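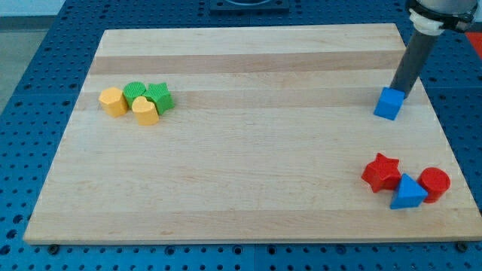
Fikard Robotics Lab | End Effector Group

Ticket 2823: rod tool drops or drags blocks on the wooden board
Updated in November by Marichka Yurchenko
3 min read

Status: open, workaround in place
Reported by: Orest Nechyporuk
Assigned to: Radymyr Demchenko
Setup: Toma arm, Grikuditz controller, rod end effector, board on the perforated table

Problem as reported

Orest was comparing the rod against the Atley two-finger gripper on the same sorting job. With the rod, a block sometimes lets go partway across the board. Other times it stays on but the arm travels too low, and the block scrapes the wood and knocks into the ones already placed. The two-finger gripper doesn't do either of these, but it can't get a finger down between blocks when they are packed together like the group on the left side of the board, with the green star and the yellow heart touching. That is why we want the rod to work.

Log

Orest, 9:40
Ran 30 picks with the rod at default speed. 23 reached the target. Of the rest, 3 were drags and the others were drops. Drops were mostly stars and the heart. Cubes and cylinders were fine except for one drag each.

Radymyr, 10:15
Checked the collar above the rod first, as it has slipped on us before. It was tight. Marked the rod with a pencil line at the collar so we can see if it moves. Please don't wipe the line off.

Radymyr, 11:05
Pencil line hasn't moved. Tool length in the controller did not match what I measured. Someone had loaded the profile for the older rod, which is shorter. That accounts for the low travel. Loaded the correct profile and saved it under a new name, rod_long. The old one is still there.

Perla Nava, 11:30
Could the board be out of level? When I ran the camera tests I had to re-tighten it at the front.

Radymyr, 11:50
Put a level on it in both directions. It's good. Both black fasteners at the front edge are in and snug. Leaving the board alone.

Orest, 1:20
Repeated with rod_long. No drags. The blue cube lifts clear of the wood and stays clear over to the right side, near the blue triangle and the red cylinder. Stars still drop. If the rod comes down near the middle of the star it holds. If it comes down toward a point it tips and goes.

Kamol Noiphan, 2:00
The vision side gives you the center of the bounding box. For a cube or a hexagon that is close enough. For the heart it isn't, and for a star that has been turned it can be off by enough to matter. I can send the centroid of the outline instead. Needs a change to the message format, so Grikuditz will have to be restarted after.

Radymyr, 2:10
Go ahead. Nobody else is on the arm until 4.

Kamol, 3:25
Done, restarted. The parallax correction for block height is unchanged.

Orest, 3:50
Short run only, stars and heart. Better, one drop, a star that was touching its neighbor. I think the outline from vision merges the two when they are the same color. Will set up a proper run with same-color blocks touching.

Workaround for now

Use rod_long. Check the profile name on the controller screen before homing, and again after any restart. For same-color blocks that touch, separate them by hand or switch to the two-finger gripper.

Still to do

Orest: full repeat of the first run with centroid targets, default speed.
Kamol: look at splitting merged outlines.
Radymyr: delete the old rod profile once Perla confirms that the camera tests don't call it.

Questions on this ticket: End Effector Group bench phone, or reply in the tracker. © Fikard Robotics Lab. Back to top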